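Teaching by hand, part 5: two grippers and a pile of laundry

Posted 11/25/18

The arm in the Clatovitz lab still can't fold a shirt, so for now the folding is done by people. The method is the same one I used for the cup task: a person holds a gripper in each hand, does the job, and the lens on each unit records what the fingers are facing. No arm is present during collection. The trajectory is recovered afterward and replayed through the Bakalis controller.

Fabric is harder than cups for dull reasons. It has no fixed pose, it hides its own edges, and a bad grasp two steps back only shows up at the end. It also needs both hands at once, so the two streams have to agree on time.
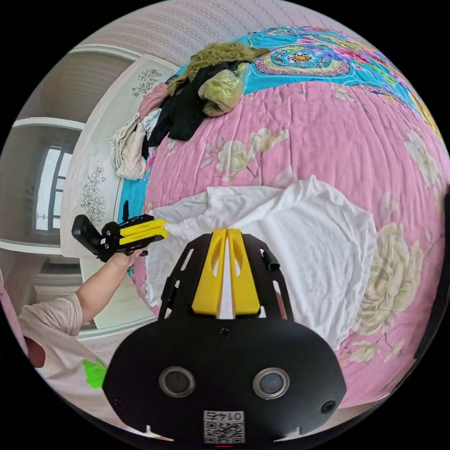
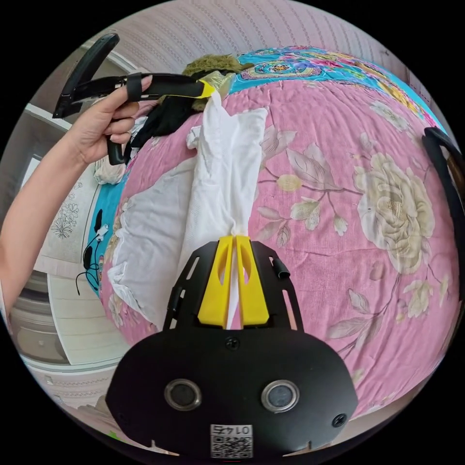
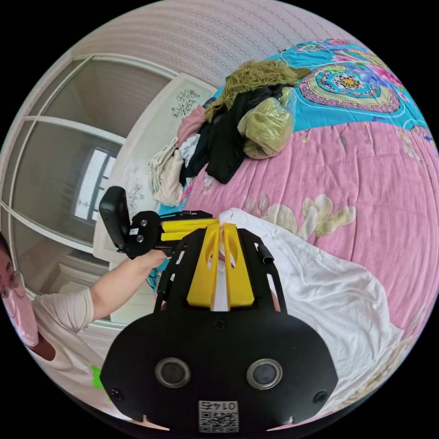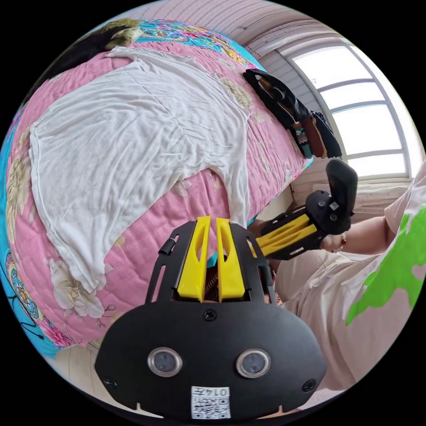 The current set holds 434 episodes out of 710 attempted. Most of the rejects are tracking failures. If both units point at the same patch of plain cloth, the pose estimate drifts, and by the time a patterned background comes back into view the two maps have separated. Patterned bedding helps a great deal. A plain white sheet underneath was close to useless.

Grasp width caused the rest. A cotton hem is thin enough that the recorded opening reads as fully closed, so a missed pinch and a good one look alike in the log. I now label these by eye, at roughly 300 frames an hour, and I don't recommend it.

Pace matters too. People fold quickly and regrasp without thinking about it. Slowing down gives cleaner data but odd motion, with pauses the policy then copies. I ask for normal speed and trim the ends.

Next is the Stokudent export format, which stores left and right as separate files and drops the shared clock. I have a patch. It needs tests before the Mukach runs in February.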